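Teaching Skuto to Let Go: Grasp Planning for Soft Objects
Project report, second term
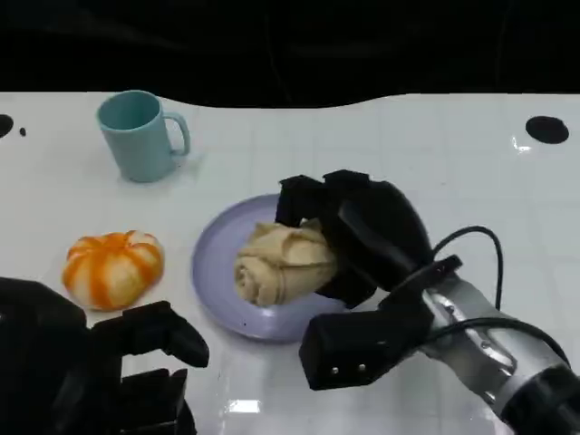

M. Dubey

Friday, March 5, 2021

When I started on this project in September I thought the hard part would be finding the bread. The perception side was already in decent shape, and Skuto, our planner, could be handed a mug or a plate and come back with a sensible hand pose in no time at all. Soft things were another matter. A swirled roll on a lavender-grey plate has no flat sides to speak of, and the fingers have to curl over the top and one side while the thumb stays clear of the rim.

My first version closed all the fingers at one fixed speed, and I'm afraid it squashed a good many rolls. The second, which I called Stirer, watches the motor current on each finger and stops that finger alone once the current rises past a limit. It took me 22 evenings to settle on the limits, and I would still like to go over the thumb again!

I logged 3881 grasp attempts in simulation, and 809 of them failed. Most of the failures came from 4 starting poses where the wrist came in too low - something I ought to have spotted much sooner from the plots. Shiny table tops also upset the depth readings, so I now mask out the bright patches before fitting the plane.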